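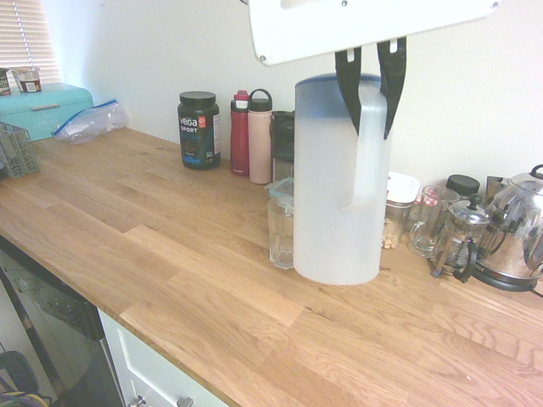
Four days on Mount Meru, and what I learned about walking slowly

I promised to some readers of Bivside that I would write about Meru when my knees were again good. They are good now, or good enough to sit at a desk with them, so I begin.

Most people who come to this part of Tanzania want Kilimanjaro. I also wanted it, for many years, and I had a picture of it from a calendar in my first office. But my holiday was short and my savings were shorter, and when I wrote to Elibariki Mussa to ask for his prices he answered me with a question: had I ever slept high? I had not. I had walked over 3000 metres one time, in the Alps, and I went down again the same afternoon with a headache. He proposed that I do Meru first and see how my body likes it. I was a little offended for one evening and then I said yes.

We started from the gate in February. My watch gave the height there as 1488 metres, and Elibariki said that my watch was wrong, but he would not tell me by how much. With us came a park ranger with a rifle, which is the rule because of the buffaloes, three porters and a cook. For one client this felt to me like too many people, and I was ashamed of it at first. I carried only my day bag and still I was the last in the line.

The first day goes through forest. There are fig trees and a lot of moss, and the path is wide like a small road. I had read that everybody in these mountains says "pole pole", slowly slowly, and I thought it was something for the tourists. Then I walked at my usual speed for ten minutes and Elibariki stopped, sat down on a stone and ate a banana. When I asked what was the matter, he said he was waiting for me to finish hurrying. After this he went in front and I was not allowed to overtake him.

His rule was that I must be able to speak a full sentence at any moment without taking breath in the middle. If I could not, we were too fast. So he asked me questions all the way up. I have told this man more about my sister's divorce than I have told to my own friends.

The first hut stands in a clearing, with the crater wall behind. It is simple and clean, bunk beds, a common room with long tables. I ate soup, then a second soup, then rice, and I slept nine hours. I mention it because it was the last time that I slept well.

About the equipment

Several people asked me by mail what I had on my feet and in my hands. I had my old Pirker boots, which I bought for the winter before last and which are too stiff for this path. For rock and snow I like them very much. For four days of earth, roots and steps they were a mistake, and on the way down both of my big toenails went blue. Something softer would be better, but please walk in it at home before.

The poles were a pair of Stikport, the folding ones. I was against poles for a long time, I thought they were for older people, and then I became one. Going up to the second hut there are many wooden steps, built high, I think for a person with longer legs than me, and with the poles I could push myself a little with the arms. One of the wrist straps came loose on the third day and I tied it with a piece of string from the cook. The string is still there.

The rest was ordinary. Two warm layers, a rain jacket, a hat, thick gloves and thin gloves. The thin ones I used all the time. Take more socks than you think. Take a head torch with new batteries and do not test it for an hour in your bed, as I did.

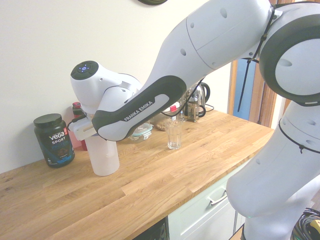
Page 2 of 4

The second hut is on the saddle between the big summit and Little Meru. We arrived there before lunch, and I was proud, because I felt nothing at all. Elibariki looked at me and said: drink, eat, then we go up Little Meru and come back. I would have liked to lie down. But this is the principle, to go higher in the day and to sleep lower, and I knew it from books, so I could not argue.

From the top of Little Meru we had maybe five minutes without cloud. I saw the ash cone down in the crater, very regular, and the long ridge to the main summit, and I understood that we would be walking on that ridge in the dark. I became quiet. He asked me about my work, to check my sentences, and I answered with one word.

That night the headache came, the same one that I knew from the Alps, behind the eyes. I told him the truth about it, which I am glad of, as my first idea was to say nothing. He asked if I was sick in the stomach, he made me walk along a straight line in front of the hut, and he had me drink a mug of tea with much sugar. We agreed that we would decide at midnight. At midnight it was weaker and I had eaten two biscuits, so we went.

I will write about the ridge in the next part, since it needs its own space and my tea is finished. For those who only want to know the result: I reached the summit a little after sunrise, I was cold, and I cried in a not very elegant way.

My friends from the café Hà, where we meet before every trip to look at maps, want to go all together next year. I have told them they should begin to practise now with talking on the stairs. If you write to me about dates and prices, please be patient, I answer all mails but I answer them in the evening.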